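Search the archive
Search this list Advanced search

[cabin-owners] Re: The Baritz listing and the "instant everything" package

I've read the offer twice now and I'm less keen than I was after the first reading. My reply to Yuzuki's points is mixed in below, and then some things of my own.

Yuzuki Hirano wrote:

> Hi all. Baritz have come back to those of us with places on the
> Clolville side of the lake. They want to list our cabins as a group,
> with one calendar, one price sheet and their own cleaners. The
> commission is 20 percent, and they say owners who joined last year
> had 142 nights booked on average. They would also like us to take
> new photos and drop the three-night minimum outside of summer.
> I think it's worth a serious look. My place sat empty most of
> April and I'm tired of answering messages at 11 p.m. Can people
> tell me by the end of the month if they're in?

On the 142 nights. Booked where? The only owners I know of who joined last year are in Tautahi, and Tautahi has a ski bus, a bakery and a paved road. We have a boat ramp and a gravel turnaround that washes out. An average that leans on a ski town says very little about a lake that's frozen too hard to swim in and too soft to walk on for a good part of the spring. I asked their office for the number without Tautahi and got a brochure back.

I'd also like to know if "booked" means booked or stayed in. Their cancellation terms let a guest pull out 5 days ahead at no charge. In my second year I had a full October on paper and two families in the cabin by the end of it. If a cancelled week still counts toward that figure, the figure isn't worth much.

On the 20 percent. It's 20 percent of the total the guest pays, and the total includes the cleaning charge. So we would be paying commission on the cleaning, which we also pay for. Look at the second page of the terms, under "Calculation." Maybe that's normal now. It wasn't with Riro, who took their cut from the nightly rate and left the rest alone. Riro had plenty of other problems, I know, and I was as glad as anyone to be done with them.

On dropping the three-night minimum. I won't do this one, whatever the rest of you decide. One-night guests use the same sheets, the same towels and nearly the same firewood as people who stay a week. They arrive after dark, can't find the water shutoff and call. Yuzuki, you say you're tired of messages at 11 p.m. I promise you there will be more of them, and Baritz's own terms say that "urgent property matters" get passed to the owner. I would bet that a guest who can't light the stove counts as urgent.

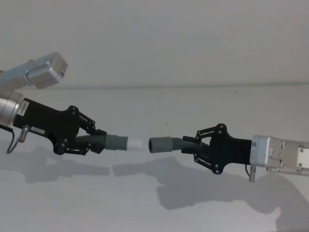 Two lengths of corrugated hose, nearly end to end.

Now the photos. I understand why they want them. Mine are old and the porch has been rebuilt. But the sample listing they sent around shows a cabin with the lake right up against the deck, and I have stood on that deck. It's a 40-yard walk down to the water, part of it on steps that need a handrail. Guests who are sold a lakefront and get a lake view leave the kind of review you can't answer. I would much sooner have a dull picture and a line saying "short walk to the water, some steps." The people who come after reading that tend to be pleased with what they find.

A few things that aren't in the message and that I think we should ask before anybody signs:

Who owns the listing if we leave? With Riro, the reviews stayed with them. I lost every review I had and started again from nothing. The Baritz terms talk about "platform content" without saying what it is.

What happens to returning guests? More than half of my summer is people who have been coming for years and who write to me directly. I read the exclusivity clause as saying that those stays have to go through the shared calendar, commission and all. The woman on the phone said that was "flexible." I asked her to put that in an email and I'm still waiting.

Who sets the price? They call it a suggested rate. Further down it says the suggested rate applies automatically unless changed within 48 hours, and it can move every day. I don't want to spend my mornings checking that some program hasn't put the cabin up for the price of a motel room.

And the cleaners. Where are they coming from? If it's Clolville, fine, that's a short drive. If it's Tautahi, then I don't see how anyone gets over the pass by ten in the morning after snow and has the place ready for a three o'clock check-in. Right now I do my own turnovers and I know what that road is like in February.

I'm not against sharing some of the work. The part of Yuzuki's message I agree with completely is that the messages are a pain and that spring is dead. But we could share a calendar among ourselves without giving anyone a fifth of the money. We could pass inquiries along when we're full, which a couple of us already do. I'd chip in for somebody to answer the phone in July and August. That seems like a smaller thing to try, and it's easy to stop if it doesn't work.

If the rest of you want to go ahead, please get a one-year term with a way out, and get it in writing. The draft I have renews itself unless you give notice in a window that closes before the season does, so you would have to decide on next year before you know how this one went. I don't think that's an accident.

Put me down as a no for now. I'll change my mind if I see the lake numbers by themselves, with cancellations taken out, and if the returning guests are excluded from commission. I doubt they'll send either.

One unrelated item. Whoever borrowed the long ladder from behind my woodshed, keep it as long as you need, but I have to get at the gutters before the leaves come down.

> Can people tell me by the end of the month if they're in?

Could we make it the end of next month? At least two owners on our road are away and don't read the list much when they're traveling.

Contact the list owner | Copyright remains with the individual posters | Back to top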